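Buscamos personas para el mostrador de objetos perdidos de Andia

En Andia llevamos ya 5 inviernos atendiendo a quien se deja algo en el tranvía o en la estación de Kirnport, y la verdad es que nos encanta (¡hay que ver la cara de la gente cuando recupera sus llaves!). Para la campaña de diciembre queremos sumar 4 compañeros con paciencia, buena letra y ganas de charlar un poquito con quien venga nervioso.

El turno es de tarde, con contrato de media jornada y abono de transporte incluido. No pedimos experiencia; si hablas algo de alemán, estupendo. Escríbenos unas líneas contando quién eres antes del miércoles 25 de septiembre.

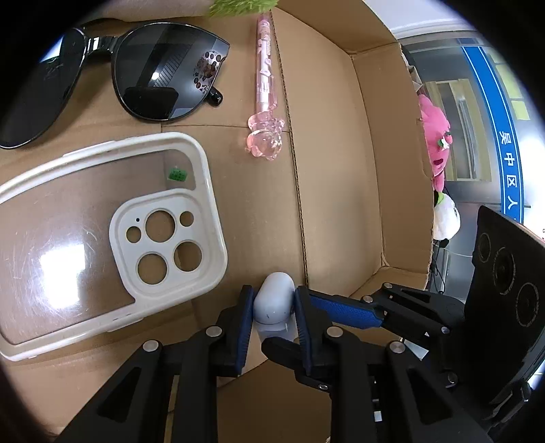 Gafas de sol, un bolígrafo rosa y una funda de móvil en una caja de cartón.

117 compartidos · 2 comentarios

marisol_k: ¿Se puede compaginar con estudios por la mañana?
tranvía542: Yo estuve el año pasado y repetiría, muy buen ambiente.

Contacto: oficina de Andia, Kirnport | © Andia | Volver arriba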